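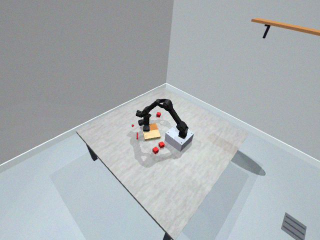
Reset bugs, and why my numbers from February were wrong

August 23, 2021

I have spent most of my free evenings this month on the reset code in Devby, my small simulator project, and it is finally in a state where I trust it. The post about the planner will have to wait.

The task is the same one as before. The arm sits on its pedestal, there is a board next to it with an orange square on top, and the red pieces are put down on the table near the board. The program picks a piece, plans a grasp, and has to leave the piece on the square. An episode counts as a success if the piece is inside the square and at rest when the time runs out.

In February I wrote that the planner managed 1796 successes out of 3000 episodes. I have taken that figure off the project page. When I ran the same planner again with the new reset code, on 3000 fresh episodes, 507 of the old failures had no equivalent. They were caused by the way the pieces were placed at the start.

The old reset picked a random position for each piece, checked that it was clear of the board and the pedestal, and put it down. It did not check the pieces against each other. With cubes this went wrong only now and then, and when it did the physics engine pushed them apart hard enough to notice. The stick is different. It is so thin that a small overlap gives only a small push, and the piece would slide slowly for the first second while the planner was already working from the starting position. The gripper then closed on nothing. I had put this down to bad grasp planning and wasted a good deal of time on the grasp code.

The new reset does three things. It checks every pair of pieces and tries again if they overlap. It then steps the physics for 70 steps with the arm held still, and only after that does it read the positions and hand them to the planner. If anything is still moving at the end, the episode is thrown away and logged.

Holding the arm still was harder than I expected. My joint controller had no gravity term, so the elbow sagged slightly while everything settled, and the planner started from a pose that was not the one in the config file. I have added the gravity term and the sag is gone. I could have read the joint angles back after settling instead, and I may do that as well.

The other thing I changed is the approach height. The gripper used to come in low over the board, and the fingers could catch its edge on the way to a piece on the far side. Collision checking should have prevented this, but I had set the margin around the board to zero while testing something else and never put it back. The margin now lives in the same file as the other planner settings, and the program prints it at start-up.

I also tried swapping in the Arnasen solver for the inverse kinematics. It is faster than mine, but it flips the elbow between two solutions when the target is close to the pedestal, and I have not found a setting that stops it. For now it is behind a flag and switched off.

Still to do:

The tiny cube is dropped more often than the others. I think the contact settings for the fingers are too soft for something that size.

The log writes one file per episode. It should write one per run.

The room, the table and the shelf are all loaded again at each reset, although none of them moves. Loading them once should save a lot of time on long runs.

The code is in the usual place, under the reset branch. If you have old saved episodes, they will load but they will not replay exactly, as the settling steps change the starting positions.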